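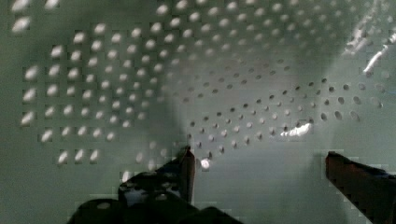 Ticket 42: gripper stops short of the panel

Project: Nestar (robotics club, spring build)
Opened: Apr 19, 2024
Status: open, waiting on parts

What's going on

Hi all, me again! The arm drives up to the green perforated panel just fine, then the hole finder goes nuts. On the left side the holes show up white, over on the right they're dark, and somewhere in between they fade into the metal so badly that I can hardly pick them out myself. Our code only looks for dark dots – so half the panel might as well not exist. It also keeps locking onto the big glare spot right of center, ugh.

What I tried

Restarted everything. No change.

Dropped the brightness threshold to 70. It found more holes in the shadow between the fingers, but it also "found" 2,935 of them in one run, so I put it back.

Swapped in the Flarnura filter from the January branch. Better near the right finger, still useless on the left.

Masked out both fingers so their edges don't count as holes. Keeping this one, it's in the shared folder.

Next

I want to search for light and dark dots in 2 separate passes and merge the results (if anyone has already written this, please please say so before I spend a weekend on it). Could somebody also bring a desk lamp we can move around? I'd like to try lighting the panel from the side.

Please don't touch the wrist camera settings until I've run it again.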